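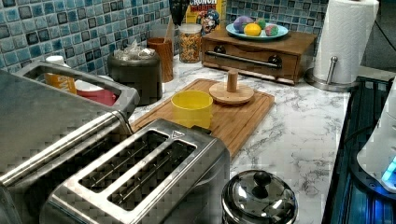
关于我们

Druvmont垒球学校是一所面向青少年的快投垒球学校,校址在Ternow路2134号,紧挨Abera球场的北门。学校招收八岁到十八岁的学员,开设基础班、位置专项班和比赛班,另外组建一支代表学校参赛的球队,名叫Iron队。

学校由Vira Ostapchuk创办。她做了多年捕手,退役后先在中学带体育课,课后借学校操场教几个学生传接球。后来学生多了,操场边上又要盖新楼,她便租下Abera球场的一块副场,正式办起学校。副场的内野当时还是草皮,第一年春天由教练和家长一起铲掉,换成红土。现在的投手圈和本垒位置就是那时定下来的,后来只翻修过排水。

我们教什么

基础班不分位置。学员先学握球、传球、接地滚球和高飞球,再学挥棒和跑垒。每次课都有跑垒内容,包括离垒时机、过一垒后的减速和转向,以及滑垒。滑垒先在垫子上练,动作稳定以后才到红土上做。

位置专项班按投手、捕手、内野、外野分组。投手组人数最少,因为绕臂投球需要教练一个一个地看。初学投手前几周不追求球速,主要练手腕、迈步和重心,站在离接球人很近的地方投,动作对了再逐步退到比赛距离。变速球在直球稳定之后教,上飘球和下坠球要等到比赛班。

捕手组由Vira本人带。除了接球和挡球,她花很多时间讲配球:打者站得离本垒近还是远,上一球挥棒早了还是晚了,垒上有没有人,这些都会影响下一球要什么。学员每人有一个本子,比赛后把自己还记得的打席写下来,下次上课时和投手一起对。
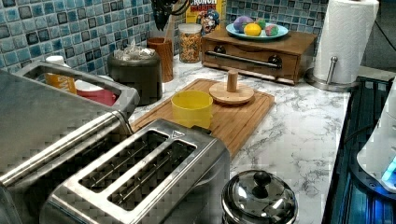 这个本子从建校第一年一直用到现在。有的学员写得很细,连裁判的好球带偏高还是偏低都记,也有人只写几个字。教练不打分,只在旁边批注。毕业的学员可以把本子带走,也可以留在学校供后来的捕手翻看,留下来的放在办公室靠窗的柜子里,借阅时在登记簿上签名即可。

内野组和外野组经常合练,内容以中继传球和补位为主。垒球的垒间距离比棒球短,内野手处理触击球的时间很紧,所以三垒手和一垒手的上前站位单独安排课时。外野组每次训练最后做一轮全垒打墙前的接球练习,墙根有一条警示区,踩上去脚感不同,学员要学会靠脚判断自己离墙还有多远。

比赛班对完成专项班课程的学员开放,教练会看平时训练的情况决定是否推荐。没有被推荐的学员可以在下一学期再申请,没有次数限制。

Iron队

Iron队从比赛班中选拔,参加地区青少年联赛和夏季的邀请赛。队名来自老球场后面的一座铁制记分牌,那座记分牌已经拆了,数字牌还留着几块,挂在更衣室的墙上。

球队的训练比普通班多,冬季也不停。十二月到开春前,打击和投球移到室内网笼进行,体能课在隔壁体育馆上。室内场地高度有限,高飞球练不了,外野手这段时间主要练传球力量和起动。

入队的学员需要保证学校功课。期中和期末考试前,球队会减少训练,教练也接受学员因为考试请假。连续缺席而没有提前说明的,下一场比赛不列入先发。这条规定对所有队员一样,包括先发投手。

投手的用球数由教练组记录,比赛和训练合在一起算。连续两天比赛时,同一名投手不会两天都投完全场。家长如果发现孩子肩膀或前臂疼痛,请直接告诉教练,不必等到下一次上课。

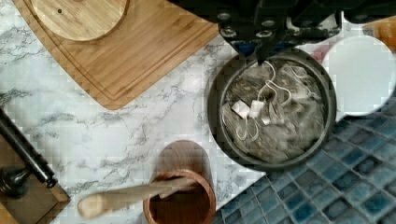

Druvmont校刊 第8期 · 第43页

教练和工作人员

学校的教练都打过垒球或棒球,上岗前要跟班一个学期,先做助教,再单独带班。每个班除主教练外至少有一名助教。助教里有不少是我们以前的学员,她们读大学期间回来帮忙,假期时班次会多一些。

每学期开始前,全体教练一起上急救课,复习头部撞击和中暑的处理办法。训练时打者、跑垒员和捕手必须戴头盔,投手和一垒手、三垒手必须戴防护面罩。手套和球鞋由学员自备,球棒和头盔可以向学校借用。

办公室负责报名、排课、场地和器材。雨天是否停课,在上课前通过短信通知,因雨停掉的课在学期末补上。如果学期末补不完,可以转到下一学期,也可以退还相应的费用。

场地

Abera球场的主场用于比赛,副场全天归学校使用。副场有一座投手练习区、两个打击网笼和一间器材室。看台在一垒一侧,有40个座位,没有遮阳棚,夏天来看训练的家长请带帽子。主场的灯光在傍晚开放,晚间课程排在主场时,请从北门进入,南门在比赛日以外不开。

停车场和球场其他使用单位共用,周围路边也可以停车,但不要停在救护车通道上。自行车架在器材室后面。

试课与报名

新学员可以先上一次试课,不收费。试课时穿运动鞋和长裤就行,手套可以借。没有接触过垒球的孩子和在别处学过的孩子分开试课,教练看过以后会建议合适的班级,最后上哪个班由家长和孩子决定。

报名在每学期开课前一个月开始,在读学员优先保留名额。基础班满员后会登记候补,有空位时按登记先后联系。投手组通常最早报满,想学投手的学员可以先进内野组,等有名额再转,已经交的学费直接转过去。

来访请先与办公室联系。训练时间教练都在场上,电话可能没人接,可以留言,当天训练结束后回复。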